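Sat 21 April

**Canopy release rig, Drurnlow shed**

Leire and Poul re-ran the three-ring release on the Radora container after the hang-up in drop 5. The cutaway cable was binding in the left housing. Trimmed it by 2 mm, deburred the end and siliconed it. Pull force at the handle came down to 49 N, within our limit.

The reserve pin is still stiff. Ardalan wants the closing loop shortened; I'd leave it until Baltasar has measured the old one.
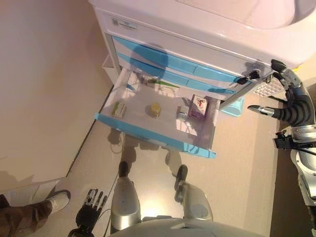
## To do

- Re-zero the load cell before the next pull
- Ask Aguirre for spare housings, same colour as the old ones
- Log airframe hours (1,395 at last entry)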